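Ticket 597
Product: Irkano electric steamer, two-part, cream base with steel basket
Opened by: Feven Tufa
Assigned to: Nahom Gashaw
Category: Cooking result / uneven
Status: Pending customer retest
Opened: Nov 17, 2025

Problem as reported

Steamed buns come out with a gummy layer at the bottom. Tops are fine. Buns at the back of the basket are worse than those at the front. Started after the steamer was moved to a different table. Same flour, same recipe (Virnent plain flour, instant yeast, water, a little sugar and oil). Dough rises normally in the bowl. Three batches affected so far.

Customer has already tried: longer steaming, less water in the base, new yeast. No change from the first two. New yeast gave a faster rise and the same gummy bottoms.

Log

Entry 1, N. Gashaw
Asked for quantities and times. Reply: 200 g flour per batch, 20 minutes on the steam setting, counted from pressing start. Buns go in with cold water in the base. Lid comes off as soon as the timer ends. No paper or cloth under the buns.

Entry 2, N. Gashaw
Cold start is allowed in the manual, but the 20 minutes then includes the heating time. Asked customer to run the base with water only and note when steam first shows at the lid. Result: a little over eight minutes. That is slow for this model. Asked for the water level. Customer fills to the upper line. With the lower line the time drops to just under six.

Entry 3, B. Hegazy (second line)
Checked for the known fault on this series, a scaled heating plate. Customer descaled with citric acid and sent the before and after times. Difference was a few seconds. Scale ruled out. Thermostat cutout also ruled out, as the base holds a boil for the full cycle once it gets there.

Entry 4, N. Gashaw
Asked whether the table is level. Customer put a spirit level on it and found a drop toward the back. Water in the base collects on that side, and with a full fill it can boil up close to the basket floor. This would match the worse result at the back. Customer folded card under the two rear legs. Level now reads true in both directions.

Entry 5, F. Tufa (customer)
Ran another batch after leveling. Back and front now the same. Bottoms still slightly sticky on all of them, much less than before. I used the lower line this time and left the lid on for a few minutes at the end. I also weighed the dough for the first time: 213 g went back in the fridge, and I don't know what the total was. Pictures from the same day attached, the dough in its bowl and the buns in the basket. 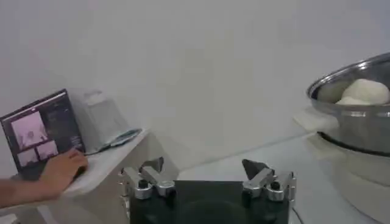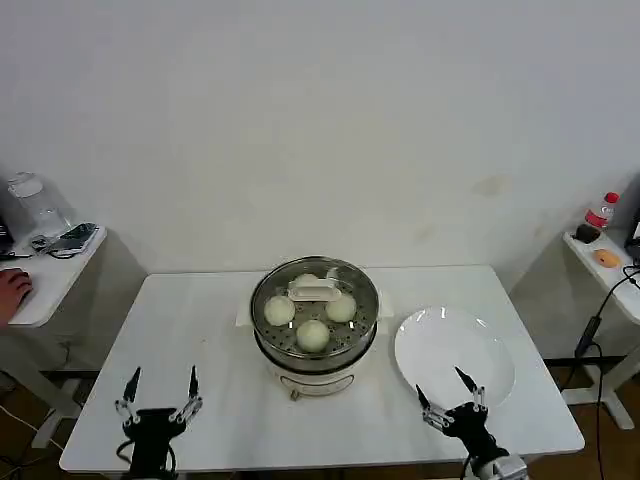
Entry 6, N. Gashaw
Leveling accepted as the fix for the front-to-back difference. The remaining stickiness is a separate item and more likely procedure than hardware. Sent the following for the retest:

1. Fill to the lower line. Bring to a full boil before the basket goes on.
2. Cut baking paper squares slightly larger than each bun. Do not line the whole basket, the holes need to stay open.
3. Let the shaped buns rest until a light press springs back slowly. Customer has been going by the clock, which will not carry over from a warm kitchen to a cool one.
4. Steam for 12 minutes from the time the basket goes on.
5. Switch off. Leave the lid closed for five minutes, then lift it away from the buns so the condensate runs off to the side.
6. Move buns to a wire rack. A flat plate traps steam under them and will give a damp base on a bun that was fine in the basket.

Please change nothing else between batches.

Entry 7, F. Tufa (customer)
Is wax paper acceptable for step 2? I have a full roll.

Entry 8, N. Gashaw
No. The wax melts at steam temperature. Baking paper or cabbage leaf.

Entry 9, B. Hegazy
Note for the knowledge base: the manual does not mention a level surface anywhere, and the cold start paragraph gives no separate time for buns. Passed both to Mulugeta Tesfamariam for the December revision. Until then, first line should ask about table level and fill line before sending anyone to descale.

Open items
Customer: retest with steps 1 to 6, report on bottoms only.
Support: confirm whether the replacement basket feet (Prarix part) fit this base. Customer asked, not related to the fault.
No parts shipped. No return requested.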